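4.3 Placing the marker cubes

The Esta marker set is used to check that a tabletop is clean, level and evenly lit before sorting or assembly work begins. Complete section 4.2 (Leveling the table) first.

Before you start

Wipe the tabletop with a dry, lint-free cloth. Do not use wax or silicone polish. Residue lets the cubes slide and leaves marks on pale surfaces.

CAUTION: Small parts. Keep the cubes away from children under 5.

Procedure

1. Open the tray and take out the blue cube. Leave the other colors in the tray until step 6.

2. Check all faces for chips or dents. Replace a damaged cube. Do not sand or repaint it.

3. Measure 100 mm from the front edge of the table and make a light pencil mark.

4. Set the cube down behind the mark with one flat face toward the front edge. The full lower face must rest on the surface.

5. Look along the tabletop at cube height. If a gap shows under the lower edge, lift the cube, wipe both surfaces and set it down again.

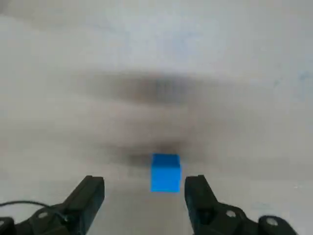
6. Place the remaining cubes in the order printed inside the tray lid. Keep 100 mm between neighboring cubes.

7. Switch on the work light. Wait 5 minutes before comparing colors.

NOTE: Blue is placed first for its strong contrast on white and off-white tops. On dark tops, start with yellow.

NOTE: If a cube moves when the table is tapped, repeat section 4.2.

Storage and replacement

Return the cubes to the tray after use and close the lid. Store away from direct sunlight. Replace the full set after 4,000 placements, or sooner if the edges are rounded. Order replacement sets from Hofstetter under part number 162.

Continue with section 4.4, Recording the layout.

Revised 18 October 2026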